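Washing Plush Toys Without Ruining the Pile

Check the seams first. Any opening longer than 3 mm gets stitched shut before the toy goes near water. Polyester fill tolerates immersion; foam beads and sound modules do not, and those toys are surface-cleaned only.

Dissolve a teaspoon of mild detergent in 200 ml of lukewarm water. Whip it and use the foam, not the liquid. Work in the direction of the pile with a soft brush — a Pamis nail brush is adequate. 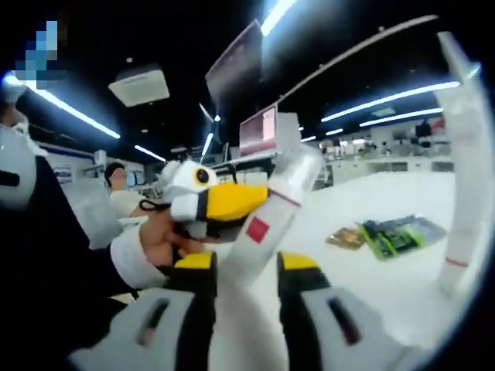
White pile yellows when detergent is left in it. Wipe with a damp cloth three times, rinsing the cloth between passes. On a piece such as the white goose head, do the yellow beak with its black bands separately and test for dye transfer on a cotton swab first. A cord loop at the back can serve for hanging only if the toy is light; wet fill pulls stitching. Otherwise dry flat on a rack, turning every few hours, and brush again once dry.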